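The Siter Street Tool Drawer, Relocated

For four years the small tools at our place in Hodoston lived in a kitchen drawer that opened only if you lifted and swore. In February the drawer lost its front and the whole lot had to go somewhere else. Somewhere else is a box with a lid and a tray to work out of, which took up most of an afternoon and a good deal of the family's patience.

I'd like to say there was a system. There was a box, and there was the hope that the tools would fit in it. 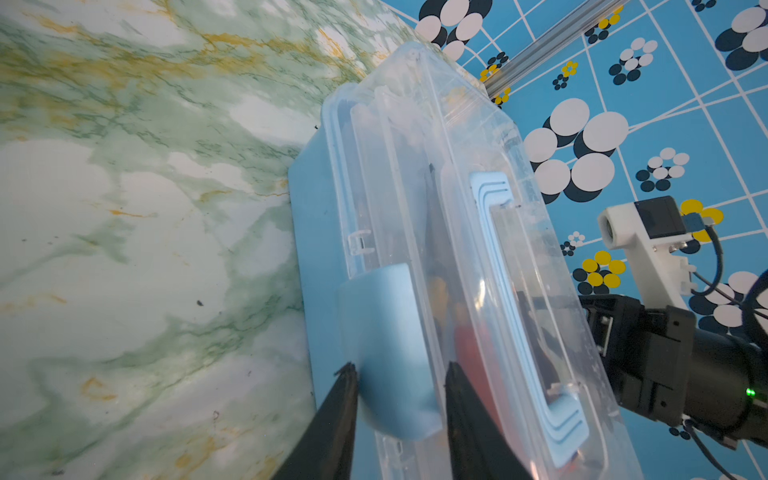
Clear sides, pale blue lid, a latch you can find without your glasses. 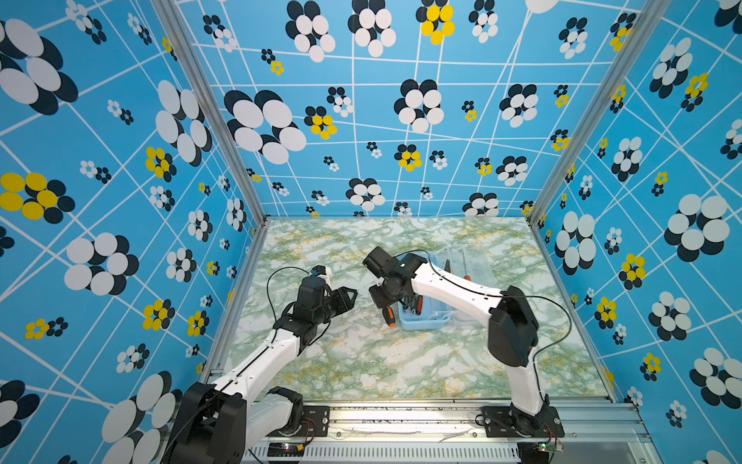
Screwdrivers, pliers and a light blue tray, plus more flowers on the walls than most hardware gets to enjoy.

My rule for small tools is that whatever gets used weekly stays out and the rest can sulk under a lid. I keep breaking it. The two screwdrivers with orange in their handles should count as one decision, but the orange-and-black one opens paint cans and the slim one does battery covers, and I've never managed to retire either. Pliers go at the back – you only want them when something has already gone wrong.

The box came from Tovar, the discount place behind the bus station, and replaced a Riritz organizer with five compartments, every one of them the wrong length for a screwdriver. I gave that to my sister for buttons. She says it's the wrong size for buttons too.

Next gallery: the jar of some 1,000 assorted screws, none matching.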